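July, evening, kitchen bench

Picking up from the last entry, where I had just strained the second batch of mango vinegar and was feeling pretty pleased with myself. I have now tasted it again after leaving it alone for 19 days, and I am less pleased, but I think I know what went wrong and I want to get it down before I forget (I always forget, and then I do the same thing over again the next summer).

The first batch, the one in the tall Listum jar, is lovely. Sharp at the front, round after that, with a smell that still says mango when you put your nose over it. The second batch smells like nail polish remover. It was the same sugar and the same water, and I used the same starter from the bottle I brought back from Tadley. What I changed was the cloth. I ran out of the fine muslin and used a folded dish towel, and I suspect it was just too thick and the jar couldn't breathe. I have moved half of it to a wide bowl with proper muslin over the top, and I'll leave the other half as it is so we can compare. If the bowl half comes around, there's our answer. If it doesn't, it's going down the sink and I'll scrub that jar twice.
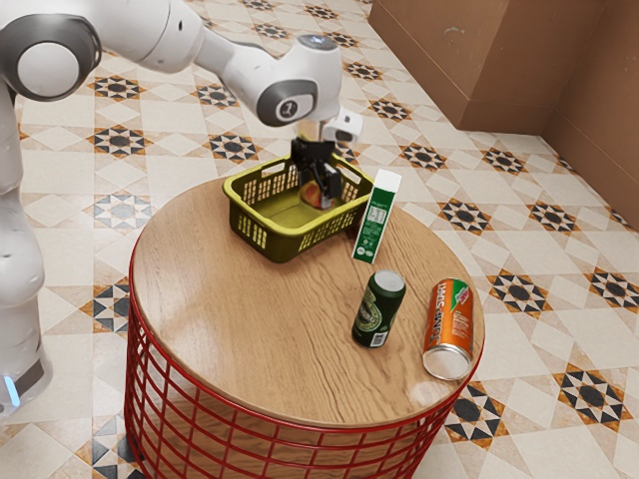 Readings, for anyone who wants to follow along at home. The Listum jar is at pH 3.2 by the strips, which I trust to within a couple of tenths and no better. The towel jar reads 3.9, so it has a good way to go. The cupboard was 23 degrees C both times I looked, morning and after supper, and I'm happy with that. I do wish I had written down the temperature during that hot spell at the beginning, since I'm sure it was a lot warmer in there, and now we'll never know. Next time I'm taping a card inside the cupboard door with a pencil on a string!

Plan for batch three. I want to start with 1,000 g of fruit, peel and all, because it makes the arithmetic so easy that even I can do it at bedtime. The Panyasiri recipe (the stapled one with the orange stain on the back page) asks for peeled fruit, but the Listum jar had peel in it and came out the best of anything so far, so I'm going with the peel and will give everything a good wash. Sugar at 80 g to the liter, water boiled and cooled first, and 4 days of stirring morning and night before I strain it. I skipped a few evening stirs with batch two as well, I should confess, and there was a wrinkly white film on top that I skimmed off and tried not to think about. 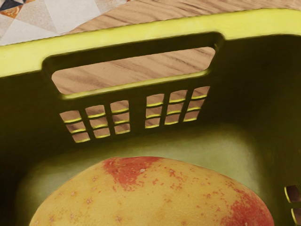
Ripeness is the other thing I keep going back and forth on. The very soft ones give you a sweeter juice and get going faster, but they also go to mush and the straining takes all evening. The firmer ones are slow and a bit dull at first, though I think they hold on to more of the smell in the end. So for batch three I'd like to sort the fruit before I cut any of it, soft to one side and firm to the other, and run two small jars off the same starter. A slotted plastic crate like the yellow-green one, with a mango sitting on the bottom of it, would do very nicely for the ripening, as long as the fruit goes in a single layer and gets turned every day. I had the last lot piled in a mixing bowl – never again, the bottom ones were bruised right through.

Other bits and pieces. The Juver bottles are washed and drying upside down on the rack, but the rubber seals smell of the garlic vinegar from the spring and I don't think soaking is going to shift it. Need new seals. Need more strips too, the narrow-range ones this time. Whoever borrowed the small funnel, could you please put it back on the hook? I've been using the big one and wearing a fair amount of vinegar on my slippers.

Next tasting when the bowl half has had two weeks. Labels on everything, please, including the lids, and not in the blue marker, it wipes right off.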